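Robots and Everyday Work
Naveen Tyagi
Unit 2 handout: Can a machine do the laundry yet?

Last time we ended on dishes, and several of you asked about folding. Great, because folding is my favorite problem in the whole course!

A mug keeps its shape when you pick it up. A towel doesn't. Grab it by one corner and the other three go wherever they like, often underneath, where no camera can find them. You and I solve this by feel, usually while talking to someone.

So, can machines do it? Partly. In our practice set of 206 folding attempts (the Peron sheets, handed out in March), flat square towels go well and shirts go badly. Fitted sheets, forget it for now.

Look at the first move in any fold: get two corners, pull them apart, let the rest hang.
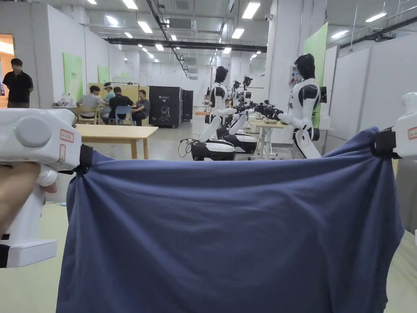 Once you have two corners the job gets much easier, and most of the hard thinking is in finding them. A pile gives few clues. Wrinkles look like edges, and a hem can pass for a crease.

For next class: fold one towel with your eyes closed, then again wearing thick gloves. Write down where you got stuck. Half a page is plenty, and bring the towel!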